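Notebook: hand-held demonstration sessions, main hall
Entry for Friday, February
Entered by Ayana Chala. Reviewed by Wondimu Abera.
2 comments · 4 shares

Purpose of the session: to continue collection for the Enura task set, in which operators perform household tasks by hand and the recorded motion is used to train the Urka arm. The target for the month remains 500 accepted demonstrations. The morning was given to calibration and the recording of cloth tasks began after lunch.

Marker calibration was repeated for both grippers before the first run. The left unit passed at the first attempt. The right unit failed twice and was passed only after its marker cube had been reseated and the screws tightened. Mr Brandão has asked that the torque setting be written on the inside of the case lid.
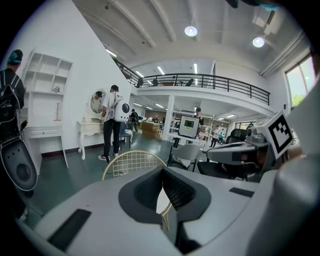

Operators are reminded that a run begins with both grippers fully open and held still. Runs in which the operator is already moving at the start signal are to be rejected at the desk, and should not be passed on for trimming. Rocío Urrego rejected 15 on these grounds during the previous session — an avoidable loss.

The furniture task was carried out with gloves in place of the grippers. The instruction is to take the chair with both hands, lift, carry and set down without dragging. Wrist markers should stay in view of the head camera for as long as the grip allows. Where the chair hides one of them, the operator continues and the run is flagged, and Ming-te Hsieh will decide later whether the hand position can be recovered.
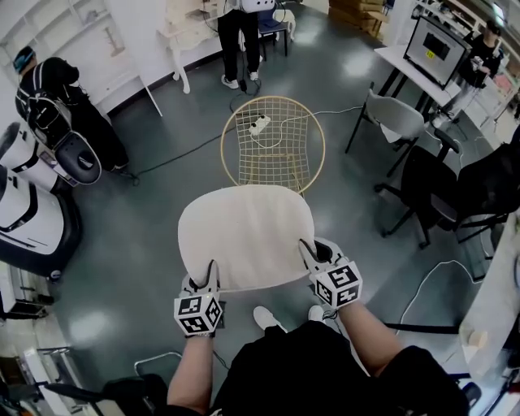

Cable routing needs attention before the next session. The present arrangement obliges operators to watch their feet, and this shows in the head recordings as repeated downward glances that do not belong to the task. A request for floor covers has been sent to Jemal, our supplier for fittings.

For cloth, the agreed sequence is pinch, lift, pause, place. The pause is new. Without it the Cusix segmentation software joins the lift and the placing into a single action, and the boundary then has to be entered by hand. Operators should take the cloth near a corner where possible and avoid closing the fingers on more than one fold. 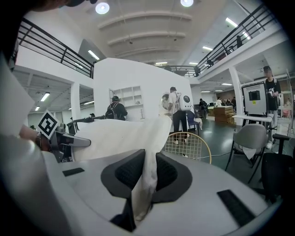 Should a run be stopped if the cloth is dropped?

Continue, pick the cloth up again and finish the task. Recoveries are kept under their own label and are wanted for training, provided that the operator does not speak to the desk or turn away in the meantime.

Outstanding: second marker cube for the right gripper (Brandão); revised start signal, louder (Urrego); disk space on the desk machine, at 80 per cent when last checked (Hsieh).

Recent entries
Glove fit and wrist marker spacing
Remote control of the Urka arm: delay measurements
Naming of rejected runs

Contact the notebook editor · © Enura project group · Back to top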